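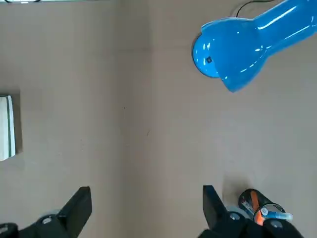 Page last changed: November 2, 2025

Papers > Crime reporting > Section 4

Print this page | E-mail this page

Figure 4. Light brown surface with a blue plastic object at the upper right.

4. How first reports change after publication

Drita Nikolaidis

The earlier sections dealt with how quickly local outlets publish after a police statement. This section looks at what happens to the text afterward. Most first reports of a crime go online when very little is known, and the story at the same web address may be rewritten several times before the end of the day. Readers who come back to it, or who reach it through a search weeks later, often have no way of telling which parts were there at the start.

4.1 Material

The reports come from the Trallix archive, which saves a copy of each monitored page whenever its text changes. We used the 3520 crime reports it held from 12 local outlets in the Ondavine area. Items that only listed court dates were removed before this total was reached, as were opinion columns. Agency copy from Flolance was kept when an outlet had published it under its own headline, even if the body text was the same as the agency's.

From this set we drew a random sample of 100 reports for close reading. Two readers compared the first and last saved versions of each report and marked every change of fact. Changes in spelling, layout or photo credits were left out. Where the readers disagreed, they went back to the versions in between and settled the case together. A few of these cases took a long time, mainly those in which a sentence had been moved and trimmed at the same time.

4.2 Kinds of change

Of the reports read closely, 59 had at least one change of fact between the first and last version. The most common was an addition, such as the age of a suspect or the name of the street. Additions cause few problems for readers. A person who saw the early version knows less than a person who saw the later one, but has not been told anything wrong.

Replacements are harder to deal with. In these, a statement in the first version was taken out and a different one put in its place. Typical cases were the number of people hurt, the type of weapon, and the relationship between the suspect and the victim. Relationship was the item most often replaced without a note. Early versions tended to repeat what a neighbor or passerby had said, and the wording was dropped once the police gave a statement of their own.

Removals made up the smallest group. Some were clearly made for legal reasons, for instance where a suspect's full name had been printed before charges were filed. Others are difficult to account for from the text alone. One report on a break-in at the Bošković furniture store lost its last two paragraphs, both of them quoting a staff member, and the outlet did not reply to our question about it.

4.3 Notes to readers

All of the outlets have a written rule that corrections should be marked. In practice the rule was followed unevenly. Notes were usual when the outlet had made the mistake itself – a wrong street, a misspelled name – and rare when the first version had reported a police statement correctly and the police later changed it. Editors we spoke to did not see the second kind as a correction. One described it as "the story moving on."

This view is easy to understand from inside a newsroom. For the reader the result is much the same in both cases, and a reader who shared the early version has no signal that it has been replaced. The time stamp at the top of the page does not help much. At several outlets it is reset by any edit, including a changed headline, while at others it shows only the first time of publication.

4.4 Limits

The archive checks each page at set intervals, so a change that was made and undone between two checks would be missed. It also saves text only. Changes to video clips or to posts on social media are outside the study, though some outlets now place their first word on a crime there and write the article later.

The sample is too small to rank the outlets against each other, and we have not tried to. A second round of reading, covering reports first published in December, is planned with the same two readers. It will record the position of each correction note on the page as well as its wording.

Shared 12 times | 0 comments

Print this page | E-mail this page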